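Speaker notes: Folding for the stockroom, Hinach spring session
Feb 12, 2024

Slide 1. Say hello, check the mic. Mention that the Wiltari handout is by the door and that questions come at the end.

Slide 2. The job. A box from Lindqvist holds 100 shirts, and we get 400 in a normal delivery. They come out of the box in any shape. Most of the time goes into getting each shirt flat. The folding itself is quick. 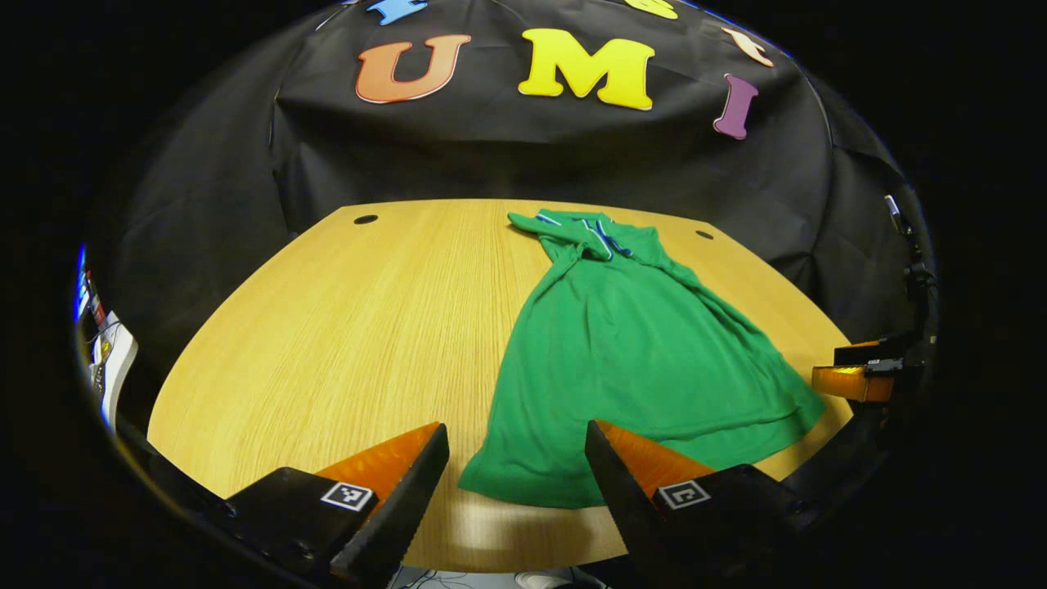
Start with the collar. If the neck is bunched up, pulling on the hem only moves the problem. Take the shirt by the shoulders, lift, let the body hang, and lay it down again. Then smooth from the middle out to the sides. Thin knits need a light hand or they stretch.

Pause. Ask who folds on a table and who folds against their chest. Expect a split room.

Slide 3. Table height. Wrists should be level with the top. The Girnero store raised its tables 2 inches last year and kept them there. Skip this if we are running late. 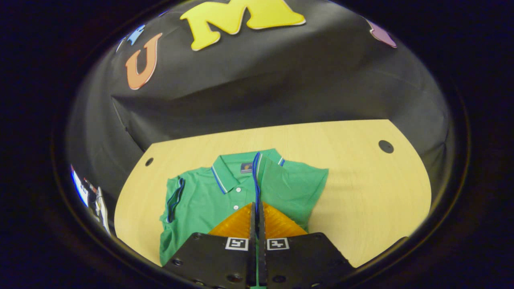
Polos take longer than T-shirts, and the collar is why. Both points should lie down toward the placket before anything else gets folded. On the green one the striped trim makes this easy to check, as a crooked collar shows up right away in the white and blue. Leave the buttons facing up. Turn the shirt over only when the front is smooth, then bring in the sides, sleeves back, and fold the body up in 2 moves.

Slide 4. Practice at the tables, one shirt each. Walk around and look at collars first. Collect the shirts before the break.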